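Gear handling method from Skestau lab learns grip from failed tries

22 September 2021

A research group in Skestau has published results for a method that lets a two-finger robot gripper pick up small metal gears and place them on an assembly plate without being given a model of each part. The work was done with Jirneck, a maker of small gearboxes based in Tullham, which supplied the parts and paid for a share of the lab time.

The group calls the method Pappas. It takes the picture from a small camera at the robot's wrist and uses it to choose where the fingers should close, how far they should tilt, and how hard they should squeeze. The same network makes all of those choices together. Earlier systems at the lab handled them in separate steps, and an error in the first step was carried through to the last.

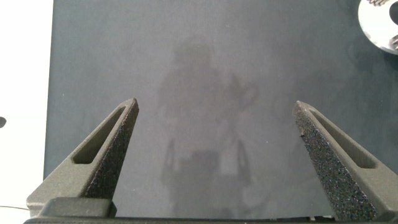
Most training sets for grasping keep the good tries and throw out the rest. The Skestau group kept everything. Of the 3,471 tries recorded between February and the end of the summer, a large share ended with the gear dropped, turned the wrong way or missed, and those were labeled by the type of failure. The wrist camera has a narrow view of the work area, and a part may be only partly visible when the arm begins its approach, as with the round metal piece at the upper right, so the tries also cover starts in which the gripper is open over bare surface and the target is off to one side. In those cases the network has to move the arm first and decide on a grip later.

Gears are an awkward part for this kind of gripper. The teeth leave only small areas for the fingers to press on, and a gear held by the tips of two teeth can roll when the arm speeds up. Shiny faces cause a second problem. Under bright light, parts of the metal wash out in the camera picture, and a system that looks for edges may place them in the wrong spot.

The group did not change the lighting to deal with this. Instead, the network was trained to give each possible grip a score for how sure it was, and to look again from a slightly different angle when no score was high enough. The second look adds some 4 seconds to a cycle.

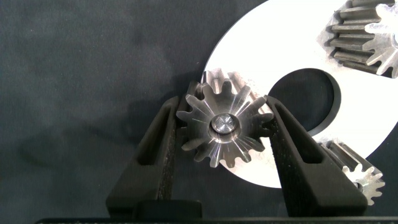 In the final test, the robot was given 12 types of gear, 5 of which had not been used in training. It had to pick up each gear, carry it to a plate and set it down with the bore facing up. A try was counted as good only if the gear stayed where it was put after the fingers opened. According to the paper, the method did better than the lab's older system on every type, with the biggest gain on the gears it had not met before. The smallest gain was on thin gears lying flat, where the fingers have little to hold.

The authors also ran the test with the failed tries taken out of the training set. Results dropped for all gear types. The network trained this way was still able to find a gear, but it gave high scores to grips that later slipped, and it asked for a second look far less often.

Speed is the main limit. A cycle takes longer than the same job done by hand, and the rough finger pads wear down with use. Worn pads change how a part sits in the grip, and the paper says the method was not tested on them. It was also not tested on parts with oil on them, a common condition on a shop floor.

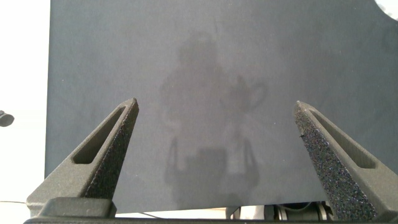
Jirneck said the missing oil test mattered more to it than the cycle time, and that it would not consider a trial on its own line until results for oiled gears were available. The company added that it would accept a slower robot if the number of dropped parts was low enough to leave the cell running through a shift.

The group plans to record a new set of tries with oiled gears and with pads at different stages of wear. It also wants to find out how few failed tries are needed before the benefit levels off, as labeling them took more staff time than any other part of the project. The labels and the training code will be shared with other labs on request. The camera recordings will stay with the group and Jirneck for now.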